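Hi again from the Vitley road history project! July was a good month. I drove the old alignment between Claduseck and Jurska twice, and I've now got four of the five town write-ups drafted (Halim is the holdout, the railroad records are a mess). 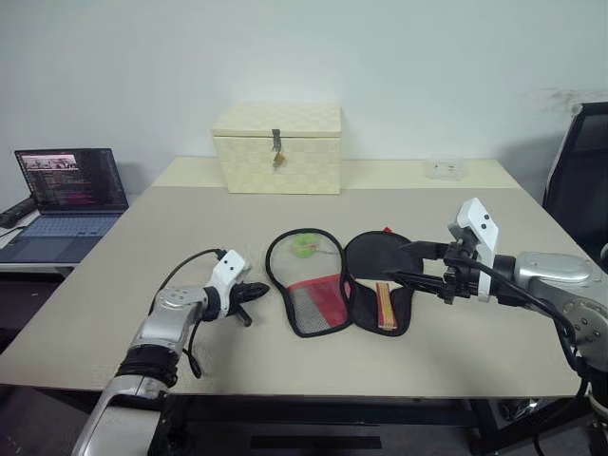

The name of Jurska is still driving me nuts. I have three stories for it so far and they can't all be right!

Spending is at roughly 90 percent of the travel money, mostly gas. I'd like to move what's left over to map copies if that's okay with you.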